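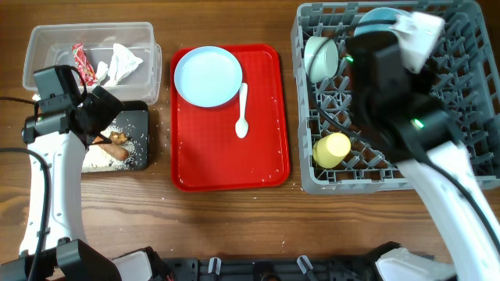
My aunt left me the lunch counter at Litesside along with a wooden table, a cash drawer that sticks, and a debt of 4000 dollars to the people who fix the refrigerator. She didn't leave me instructions, unless you count the way she used to breathe through her nose when I stacked a wet bowl on a dry one. So I learned the clearing up on my own, one tray at a time, and I got sort of fond of it! You find out a lot about people. Take a tray like the red one, with rice scattered all over it and more on the wood next to it, a candy wrapper and a balled-up napkin over in the clear box, and a sausage-like piece of food still lying on the rice in the black dish. Somebody was full, or somebody was sad. That was my theory, anyway, and I had a lot of time for theories that winter.

January in Plandon is dead. The Seixas ferry only runs in the mornings, so by two o'clock I'd have had my last customer and I'd be standing there with a rag in my hand, looking at the harbor. And that's when the tray started turning up.

It was always the same lunch. Rice, sausage, one carrot, something hot in the mint-green bowl. I'd go in back to wrestle with the cash drawer (it likes to be hit on the left) and come out to find a folded bill under the salt and a chair pushed in. I never once heard the door. My aunt's door has a bell on it you can hear from the boat ramp, so you tell me.

The carrot never got eaten. That bothered me more than the bell. I washed it and put it back in the bin the first time, and then I felt guilty and fished it out again, except by then I couldn't tell which one it was, so I made soup out of all of them.

By the second week I was setting the lunch out myself at a quarter to two and going in back on purpose. I know how that sounds. But I'd started talking to whoever it was through the wall, just little things, how the gulls had gotten into the flour, how the refrigerator people had called again. And I'd talk about the dishes, which was the only thing I knew anything about. It was good practice, in a way. I used to ask things out loud in my aunt's voice and then answer in mine.

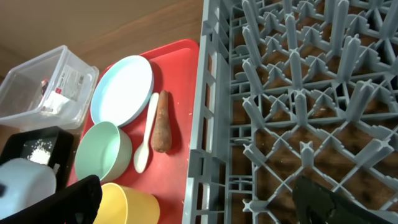

What goes in the rack first, the plate or the bowl?

The plate goes in first, standing up between the pegs, and then the bowl gets tipped on its side in whatever room is left.

She'd have made me say that twice. She had a whole order to it. Scraps off, wrappers in the box, plate, bowl, cups, spoon, then wipe the tray and stand it up to dry. I never asked her where the order came from. I figured it was from the ferry, because before the counter she worked in the galley on the Murasska, which fed 200 people a crossing in good weather and a lot of very sick ones in bad. She quit that boat the year before I was born and wouldn't set foot on another, and if you asked her why, she'd hand you a dish towel.

Then one afternoon the bill under the salt wasn't a bill. It was a galley ticket, the old cardboard kind with a hole punched through it, number 1639. On the back someone had written in pencil, very small and neat: I owe you for a lunch.

I sat down. I don't mind telling you I sat down right there on the floor, with my back against the table leg, and I read it a bunch of times. Then I got up, because there was a tray to clear and I didn't know what else to do with my hands.

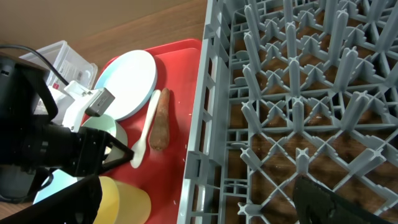
The red tray next to the rack, yellow cups still to go.

I went through my aunt's papers that night. She kept everything in a cookie tin, and under the cookie tin there was another cookie tin, and in that one were the tickets. 376 of them, held together with a rubber band so old it broke when I looked at it. I laid them out in rows on the bed. They were all lunches she'd let people have for nothing. I knew because she'd written on them: no money, lost his coat, crying, says he's not hungry but he is. And there was one gap in the numbers, between 1638 and 1640. I checked it again to be sure, and then I put the ticket in the gap and it fit there like a tooth.

At the bottom of the tin was a slip in her handwriting, dated 8/18/19, so she'd have written it the last summer she ran the counter by herself. It said, One still out. Keep the rice warm.

Well, that did it. I cried all over the quilt, and then I was starving, and I went downstairs in my socks and put the rice on even though it was past midnight. I set out two plates this time. I ate mine standing up and told the wall everything, the tins, the tickets, the rubber band, all of it. I said the debt was paid and more than paid, and that there'd be lunch regardless.

I didn't go in back the next day. I stayed put with my rag and watched the door until two, and past two, and then I must have looked out at the water for a second

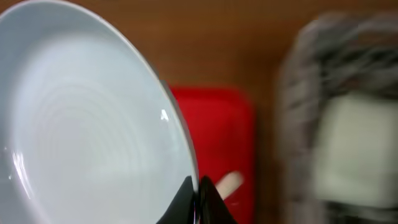

because when I turned around again, the chair was pushed in. Nothing under the salt, and I was glad about that. The plate had been scraped, every grain of it. The bowl was empty. And the carrot, which I'd peeled this time, I'd figured it was worth a try, was down to a little green stub about as long as my thumbnail.

So I did the dishes. Plate first, then the bowl. I dried my hands and went to see what we had left in the way of carrots.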